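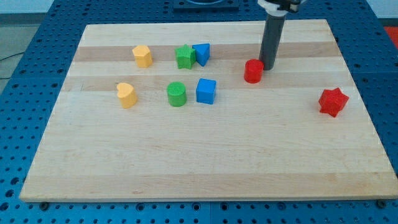 July, 6.40 in the morning

Oiled the board again last night and left the windows open. The smell has mostly gone. It is the fourth coat and I think the last, as the previous one was still sitting on the surface after half an hour and had to be wiped back. Used the Stikach oil, thinned slightly for the first two coats and neat after that. 27 ml per coat is enough for both faces if the cloth is already damp with it.

The wood is pale enough that any mark shows, and I would sooner have uniform maple than the darker strips, but the blank came glued up and I was not going to rip it apart for the sake of appearance. The heavy lip at the near edge stays. Planing it off would gain nothing and the bolts need the material.

On the bolts: I torqued them to 4 Nm, which is low, but the board has to be able to move with the weather. The holes in the board are slotted across the grain for the same reason. Drerereck sent washers with too small an outside diameter and I have asked for the next size up. Until they come I shall check the bolts each morning. Checked today, no change.

Blocks. The yellow pentagon stands well. The star stands well on its end face, better than I expected with five rounded points. The heart I am less sure of, and I want to dress its base on the 1000 grit before deciding. The cylinders are fine upright and a nuisance on their sides, as they would be. The fine texture on the blocks holds dust from the sanding, and a dry brush shifts it better than a cloth. Soap and water afterwards, then air drying, never the radiator.

Ea Ásgeirsdóttir rang at eight about the colours. She would like an orange added. I said four or five colours was a matter for her, but that Odera have a minimum order of 100 per colour and the sets are small. She will think about it. She also asked whether the triangular one should be longer. I see no case for it – the top face is what people look at, and a longer prism only tips more easily.

Mumov's invoice came and is wrong again. They have charged for two boards and delivered one. Wrote back before lunch, short and polite.

Afternoon spent on the blue table. Swarf gets into the holes and stays there. The narrow nozzle on the vacuum does one row at a time and the whole top takes around an hour, so I did the half nearest the window and left the rest. A rubber mat over the unused part would save the trouble. Must measure for one.

Rain after five. Humidity in the shop up a little. Shut the windows and put the oil away in the metal cupboard, cloths laid flat outside under the porch.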